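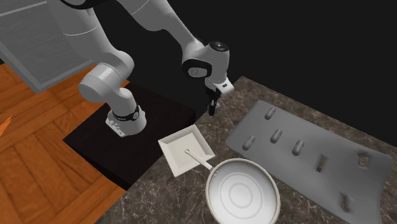

Portable Computing / Power and Batteries

Last updated 20 February 2026

We use cookies to remember your reading preferences. Accept | Manage settings

4. Reported and Measured Battery Capacity

4.1 Sample and intake

The sample consists of 1,438 used business notebooks received at the Tromdale refurbishing site over a period of 12 months. All units had an internal lithium-ion pack held in place by screws and had been returned at the end of a lease. Units with a swollen pack, a damaged charging port or a locked firmware setup were removed at intake and are not part of the count given above.

For each unit, the intake software (Flirnmont, release used without changes through the whole period) stored the design capacity, the last full-charge capacity and the cycle count as reported by the pack's fuel gauge. These three values are the ones that resellers usually print on a condition sheet. The question in this section is how far the second value can be trusted when the pack has not been fully discharged for a long time.

Full discharge testing takes several hours per unit and was not practical for the whole sample. A subset of 144 notebooks was drawn at random within age groups, so that older packs were not crowded out by the newer ones that make up most of the intake. The subset was fixed before any measurement was made. Packs that failed to reach a full charge stayed in the subset and were scored at whatever capacity they delivered.

4.2 Discharge procedure

Each notebook was charged with its original adapter until the charging current fell below the cutoff set in the Wuisan test bench, then left at rest with the lid closed. It was next started from an external drive holding a small operating system image, with wireless radios off and the display at a fixed brightness. The load was a loop of light processor work and short idle gaps. A heavier load was tried first and dropped – on thin models it started the fan at irregular times and made the current trace hard to compare between units.

Energy was logged at the pack connector through a shunt adapter. Logging at the outlet was considered and rejected, as it would have included losses in the power adapter and the charging circuit. The run ended when the notebook shut itself down. Any energy left in the pack after that point was not counted, since a normal user cannot reach it either.

Room temperature was held steady by the building system and recorded next to each bench. Runs in which the recorded temperature left the permitted band were repeated after a full recharge. Figure 2 precedes the treatment of the gauge readings.

Figure 2. Two-fingered gripper of a robot arm over a square white plate on a marble countertop; computer rendering.

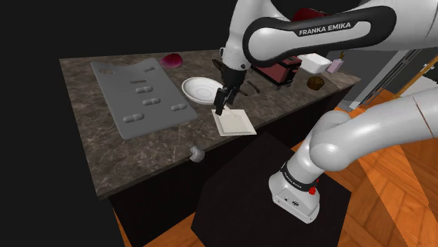
4.3 Agreement between gauge and measurement

Measured capacity was below reported capacity in most of the subset. The median gap was small, but the spread was wide, and in the oldest age group the gauge overstated the usable energy by more than 10 percent in a large share of the units. Cycle count alone was a poor guide to the size of the gap. Two packs with the same count could differ widely, depending on whether the notebook had spent its life on a desk or had been carried and used on battery.

The desk-bound units are the harder case. A gauge corrects its estimate when it sees a deep discharge followed by a full charge, and a notebook that stays plugged in gives it few chances to do so. The reported value then drifts along with the model stored in the gauge. 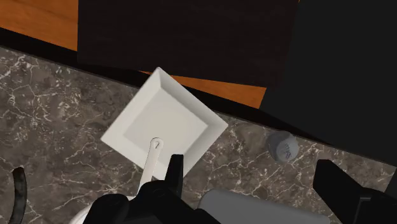

After one complete discharge and recharge, the gauge was read again. In most units the new value had moved toward the measured one, and the median gap was reduced. The correction was partial in packs from one supplier, where the firmware appears to limit how far the estimate may change in a single cycle. A second full cycle was run on those packs and brought them closer, though we did not pursue this further.

Results from the Skustville site, which joined the study in March and used a different bench, are kept apart and treated in Section 5. Pooling them here would have mixed two shutdown thresholds – the Skustville image forces the notebook to sleep earlier – and the gap would have looked larger than it is.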